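마취 회복실 저체온 관리 지침 개정… 수술 전 예열 시간 명시

이타르비(Itarby) 병원 마취과가 6월부터 수술 환자의 체온 관리 지침을 새로 적용한다. 수술실에 들어간 뒤에야 가온을 시작하던 관행을 바꾸어 대기 구역에서부터 온풍 담요를 덮게 하고, 회복실 도착 시 체온을 반드시 기록하도록 한 것이 골자다.

병원 측에 따르면 새 지침은 전신마취와 척추마취를 받는 성인 환자 전원에게 적용된다. 국소마취만으로 끝나는 짧은 시술은 대상에서 빠졌다. 소아 환자는 기존의 별도 지침을 그대로 따른다.

개정 작업을 맡은 마취과 전문의 레셰크 노바코프스키(Leszek Nowakowski)는 "회복실에서 떨고 있는 환자를 뒤늦게 데우는 일이 너무 잦았다"며 "마취가 시작되면 몸 중심부의 열이 팔다리 쪽으로 빠르게 옮겨 가는데, 이 단계에서 떨어진 체온은 나중에 아무리 담요를 덮어도 금방 돌아오지 않는다"고 말했다.

마취 중에는 혈관이 확장되고 체온을 조절하는 반응이 둔해진다. 이때 피부와 사지가 차가우면 중심부와 말초의 온도 차가 커져 마취 직후 중심 체온이 급격히 내려간다. 대기 시간에 팔다리를 미리 데워 두면 이 낙폭을 줄일 수 있다는 것이 예열의 근거다. 수술 전후의 저체온은 출혈 증가, 상처 감염, 마취 약물의 작용 시간 연장, 회복실 체류 지연 등과 관련이 있는 것으로 알려져 있다.

환자 기록 4,000건 검토

마취과는 지침을 고치기에 앞서 지난 기간의 마취 기록 4,000건을 검토했다. 회복실 도착 당시 체온이 36도에 미치지 못한 환자는 전체의 31퍼센트였다. 복강경 수술과 비뇨기과 내시경 수술에서 비율이 높았고, 고령이거나 체중이 적게 나가는 환자에게서도 자주 나타났다.

검토 과정에서는 기록 자체의 허점도 드러났다. 수술 중 체온이 적혀 있지만 측정 부위가 빠진 기록이 적지 않았다. 식도에서 잰 값과 겨드랑이에서 잰 값이 같은 칸에 섞여 있어 그대로 비교하기 어려운 경우도 있었다. 회복실에서 쓰는 고막 체온계와 수술실 측정값 사이의 차이도 문제로 지적됐다.

회복실 수간호사 스와보미르 마르치니아크(Sławomir Marciniak)는 "수술실에서는 정상으로 적혀 있는데 회복실에 오면 차가운 환자가 있었다. 체온이 정말 떨어진 것인지, 재는 방법이 달라서인지 우리도 확신할 수 없었다"고 설명했다. 그는 이번 개정에서 간호사들이 가장 강하게 요구한 것이 측정 부위 통일이었다고 덧붙였다.

새 기록지에는 체온 옆에 측정 부위와 기기를 표시하는 칸이 생긴다. 전신마취 환자는 식도 또는 비인두에서 재는 것을 원칙으로 하고, 척추마취 환자는 구강 측정을 우선한다. 회복실에서도 가능하면 수술실과 같은 부위에서 다시 측정한다. 부위를 바꿀 수밖에 없을 때는 바꾸었다는 사실을 적는다.

대기 구역에서부터 시작

지침에서 가장 크게 달라진 부분은 수술 전 단계다. 지금까지는 환자가 얇은 수술복 차림으로 이동용 침대에 누워 순서를 기다렸고, 담요는 요청이 있을 때 제공됐다. 앞으로는 대기 구역에 도착한 환자에게 바로 온풍 담요를 연결하고, 마취 유도 전까지 유지한다. 담당자는 연결 시각과 해제 시각을 기록한다.

앞 수술이 일찍 끝나 순서가 당겨진 환자도 예열을 건너뛰지 않는다. 다만 응급 수술은 예외로 하며, 이 경우에는 수술실에서 마취 준비와 가온을 동시에 진행한다. 대기 구역에 들어올 때 이미 체온이 36도 미만인 환자는 담당 마취과 의사에게 먼저 알리고, 수술을 미룰 수 있는 상황인지 판단을 받는다.

환자가 덥다고 느끼면 온풍기의 온도를 한 단계 낮춘다. 땀이 나기 시작하면 오히려 피부에서 열을 빼앗길 수 있어 중단하고 피부를 닦은 뒤 다시 상태를 본다. 발의 혈류가 좋지 않은 환자나 감각이 떨어진 환자에게는 따뜻한 바람이 한곳에 오래 닿지 않도록 한다. 담요에 연결하지 않은 호스를 이불 밑에 넣어 바람을 직접 쐬게 하는 행위는 화상 위험이 있어 금지된다.
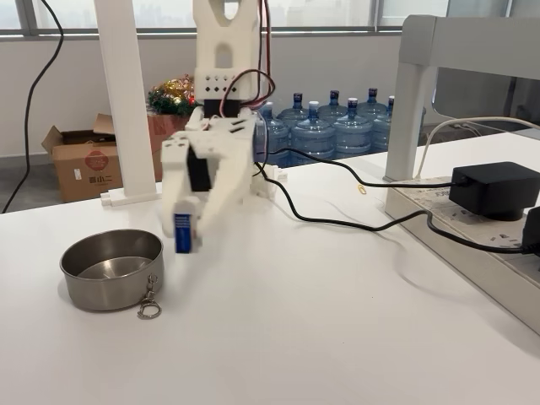
수액과 세척액도 가온 대상

수술 중 가온에는 담요 외에 수액과 세척액 관리가 포함됐다. 많은 양의 수액이 예상되는 수술에서는 처음부터 가온 장치를 통과시켜 투여한다. 수혈도 같은 방식을 따른다. 복강이나 방광을 씻어 내는 세척액은 보온장에서 꺼낸 것을 쓰고, 꺼낸 뒤 오래 둔 병은 다시 넣지 않고 폐기한다.

병원은 이를 위해 보온장 3대를 새로 들였다. 공급 업체는 힌리히스(Hinrichs)다. 보온장에 넣는 수액에는 넣은 날짜를 적은 표를 붙이며, 제조사가 정한 보관 기한을 넘긴 것은 사용하지 않는다. 전자레인지로 수액을 데우는 것은 종전과 마찬가지로 허용되지 않는다.

수술실 온도를 둘러싼 논의도 있었다. 외과 의료진은 방호용 가운과 장갑을 착용한 채 오래 서서 일하기 때문에 실내 온도가 오르면 부담이 크다. 마취과는 처음에 실내 온도를 하루 종일 높게 유지하는 안을 냈으나 외과의 반대로 물러섰다. 최종 지침에서는 환자가 들어와 소독포를 덮기 전까지 온도를 높게 두고, 환자의 가온이 시작된 뒤에는 수술팀이 조정할 수 있게 했다.

노바코프스키는 "피부를 노출하고 소독액을 바르는 동안이 가장 취약하다"며 "그 시간에 필요 없는 부위까지 벗겨 두지 않는 것만으로도 차이가 있다"고 했다. 이에 따라 소독 범위 밖의 몸은 계속 덮어 두고, 자세를 바꾸느라 담요를 걷었을 때는 자세가 잡히는 대로 다시 덮도록 했다.

회복실 퇴실 기준 변경

회복실에서는 도착 직후 체온을 측정하고, 36도 미만이면 온풍 가온을 시작한다. 가온 중에는 최대 15분 간격으로 다시 재며, 기준에 도달한 뒤에도 병실로 옮기기 전에 한 번 더 확인한다. 체온이 기준에 미치지 못한 환자는 혈압과 호흡이 안정적이어도 원칙적으로 퇴실할 수 없다. 병실의 중환자 관리 인력이 직접 인계받는 경우는 예외로 둔다.

떨림이 있는 환자에 대한 항목도 따로 마련됐다. 떨림은 체온이 정상이어도 나타날 수 있어 먼저 체온을 확인하고, 통증과 저산소 상태 여부를 살핀다. 약물 투여는 마취과 의사의 처방이 있어야 한다. 떨림 때문에 맥박산소측정기의 수치가 흔들릴 때는 감지기 위치를 바꾸어 다시 잰다.

마르치니아크는 퇴실 기준이 엄격해지면 오후 늦은 시간에 회복실 자리가 부족해질 수 있다고 우려했다. 그는 "예열이 제대로 되면 회복실에서 데워야 할 환자가 줄어들 것이라고 하지만, 처음 몇 주는 두 가지 일이 겹친다"며 "그 기간에 인력을 어떻게 둘지는 아직 협의 중"이라고 말했다. 병원은 시행 초기에 회복실 근무자의 퇴근 시각을 일부 조정하는 방안을 검토하고 있다.

병동 교육과 환자 안내

지침은 병동에도 적용된다. 수술 당일 병동 간호사는 환자를 내려보내기 전 체온을 재고, 필요하면 양말과 담요를 준비한다. 병동에서 수술실까지 이동하는 동안 담요를 걷지 않으며, 승강기 앞에서 오래 기다려야 할 때는 미리 연락해 출발 시각을 맞춘다.

환자용 안내문도 바뀐다. 입원 전 우편물에 따뜻한 겉옷과 실내화를 챙기라는 내용이 들어가고, 추위를 느끼면 의료진에게 말해 달라는 문장이 추가됐다. 수술 전 금식 시간에 관한 내용은 달라지지 않았다. 안내문은 우선 폴란드어와 영어로 배포되며 다른 언어로 된 판은 준비 중이다.

직원 교육은 4회로 나누어 진행된다. 마취과와 회복실 직원이 먼저 교육을 받고 수술실 간호사와 병동 직원이 뒤를 잇는다. 야간 근무자를 위한 교육은 오전 7시 30분 교대 시간에 맞추어 열린다. 교육에 참석하지 못한 직원은 부서 책임자에게 개별 설명을 듣고 확인서에 서명해야 한다.

일회용 담요 처리도 과제

온풍 담요 사용이 늘면서 폐기물 문제도 제기됐다. 대기 구역과 수술실, 회복실에서 담요를 따로 쓰면 환자 한 명에게 여러 장이 들어간다. 새 지침은 같은 환자에게는 오염되지 않은 한 담요 한 장을 끝까지 사용하도록 했다. 혈액이나 체액이 묻은 담요는 의료폐기물로 버리고, 한 환자가 쓴 담요를 다른 환자에게 다시 쓰는 것은 금지한다.

오염되지 않은 포장재는 분리 수거 사업 '바수라(Basura)'를 통해 따로 모은다. 병원은 담요 구입 비용이 늘어날 것으로 보면서도 구체적인 예산은 밝히지 않았다.

체온 기록은 마취 기록 프로그램 유르코네로(Jurkonero)에 입력된다. 프로그램에는 회복실 도착 체온이 비어 있으면 퇴실 처리가 되지 않도록 하는 기능이 추가됐다. 네트워크 장애가 생기면 종이 기록지를 사용하고, 복구된 뒤 담당 근무자가 옮겨 적는다.

마취과는 시행 후 기록을 다시 검토해 결과를 병원 내부 회의에서 발표할 예정이다. 비교 항목은 회복실 도착 체온, 회복실 체류 시간, 떨림 발생 여부, 예열 시행률이다. 예열을 하지 못한 환자에 대해서는 사유를 따로 모은다. 노바코프스키는 수술별 결과를 본 뒤 짧은 수술에도 같은 기준을 계속 적용할지 정하겠다고 밝혔다.

지침 전문은 병원 내부망에 게시됐으며, 외래 환자는 수술 전 마취 상담 때 관련 설명을 들을 수 있다.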